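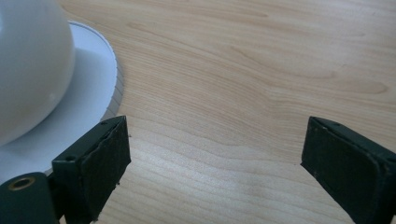 Über uns

Schön, dass Sie hergefunden haben! Wir sind Femen, ein kleines Haus für Hautpflege und Make-up mit eigener Werkstatt, einem Laden und drei Behandlungsräumen, und weil wir immer wieder gefragt werden, wie das alles zusammengehört (und ob man bei uns auch einfach nur einen Lippenstift kaufen darf – ja, natürlich!), haben wir uns hingesetzt und es einmal aufgeschrieben. Es ist ein bisschen länger geworden als geplant.

Wie es angefangen hat

Im Jahr 2000 hat Ida Gerlach in der Küche ihrer damaligen Wohnung die erste Handcreme gerührt. Sie arbeitete als Kosmetikerin in einem großen Salon, hatte vom vielen Waschen und Desinfizieren ständig rissige Hände und fand nichts, was länger als eine halbe Stunde half und sich trotzdem nicht anfühlte wie Margarine. Also hat sie es selbst probiert, mit Sheabutter, Mandelöl und einem Topf, den sie danach wegwerfen musste. Die ersten Versuche waren grauslich, das sagt sie selbst. Der siebte oder achte war so gut, dass die Kolleginnen ihn ihr aus der Tasche genommen haben.

Aus den Gläschen für die Kolleginnen wurden Gläschen für deren Mütter, dann für die Kundinnen, und irgendwann stand Ida mit einem Klapptisch auf dem Wochenmarkt. Dort hat sie Walid Semaan kennengelernt, der am Stand gegenüber Seifen verkaufte und ihr bei Regen regelmäßig seinen zweiten Schirm geliehen hat. Die beiden haben sich erst über Lavendel gestritten (Walid mag ihn, Ida bis heute nicht so sehr) und dann einen gemeinsamen Mietvertrag unterschrieben.

Die Werkstatt

Unsere Werkstatt liegt im Hinterhof, gleich hinter dem Laden. Wir rühren in kleinen Mengen und füllen von Hand ab, und auf jedem Tiegel steht, wann er gefüllt wurde. Verantwortlich für die Rezepturen ist heute Weidong Liao, gelernter Chemielaborant und ein unglaublich geduldiger Mensch. Er führt seit seinem ersten Arbeitstag ein Rezepturbuch, in dem jeder Versuch eine eigene Nummer bekommt, auch die misslungenen. Nummer 1536 ist unsere Gesichtscreme Prurville geworden, die viele von Ihnen kennen: eine reichhaltige Creme für trockene und empfindliche Haut, ohne Parfüm, die man im Winter morgens und abends nehmen kann und im Sommer besser nur über Nacht. Wir haben sie seither nur einmal verändert, als es eines der Öle nicht mehr in der gewohnten Qualität gab, und dabei so lange probiert, bis unsere Stammkundinnen keinen Unterschied mehr gemerkt haben.

Zur Creme sind mit den Jahren noch zwei Reihen dazugekommen. Hashmi ist unsere Linie für Lippen und Wangen, sechs weiche, cremige Farben von Altrosa bis Beere, die sich mit den Fingern auftragen lassen und die man wunderbar übereinander schichten kann. Brultimik heißen unsere Reinigungsöle. Über den Namen dürfen Sie gern lachen, das tun alle, er stammt aus einem sehr langen Abend mit sehr viel Kuchen und ist dann einfach geblieben.

Der Laden und die Behandlungen

Im Laden können Sie alles ausprobieren, bevor Sie es kaufen, und zwar in Ruhe. Wir haben einen großen Spiegel am Fenster, denn Make-up sieht bei Tageslicht oft ganz anders aus als unter der Lampe, und wir schicken Sie auch gern noch einmal mit der Farbe auf den Lippen um den Block. Kommen Sie am nächsten Tag wieder, wenn Sie unsicher sind! Uns ist es lieber, Sie gehen mit einem Produkt nach Hause, das Sie aufbrauchen, als mit dreien, die im Badezimmerschrank stehen bleiben.

Die Behandlungen leitet Sanne Verbeke. Sie hat ihr Handwerk in Gent gelernt und nimmt sich für jede Erstbehandlung eine gute Viertelstunde extra, in der sie nur fragt und zuhört: Was benutzen Sie gerade, was hat früher nicht funktioniert, wie schlafen Sie, sind Sie viel draußen? Erst danach schaut sie sich die Haut an. Wenn sie etwas sieht, das in eine ärztliche Praxis gehört, sagt sie Ihnen das, und dann wird an diesem Tag eben nichts aufgetragen.

Martim Teixeira ist der Jüngste bei uns und zuständig für Make-up, vom schlichten Tagesmake-up bis zur Hochzeit. Für Bräute bietet er immer einen Probetermin an, am liebsten einige Wochen vorher und gern mit der besten Freundin als strenger Beraterin. Jeden Dienstag gibt er abends einen kleinen Kurs im Laden, an dem höchstens vier Personen teilnehmen können. Im April dreht sich dort alles um frische Haut nach dem Winter, also sanftes Peeling, leichte Texturen und ein bisschen Farbe auf den Wangen. Bringen Sie dazu ruhig Ihre eigenen Sachen mit, auch die uralten.

Wer sonst noch dazugehört

Inzwischen sind wir 11 Leute, die meisten in Teilzeit. Mittags essen wir zusammen in der Werkstattküche, und deshalb ist der Laden von eins bis zwei geschlossen. Wir wissen, dass das für manche unpraktisch ist, aber wir hängen sehr daran.

Leere Tiegel nehmen wir übrigens immer zurück, bitte grob ausgespült und ohne Deckel-Tausch (die Gewinde sind leider nicht alle gleich). Für einen Behandlungstermin rufen Sie am besten vormittags an oder schreiben uns über das Kontaktformular, Walid antwortet meistens noch am selben Tag. Und zum Stöbern kommen Sie einfach vorbei, ganz ohne Termin. Wir freuen uns auf Sie!

Ihre Ida Gerlach und das ganze Team von Femen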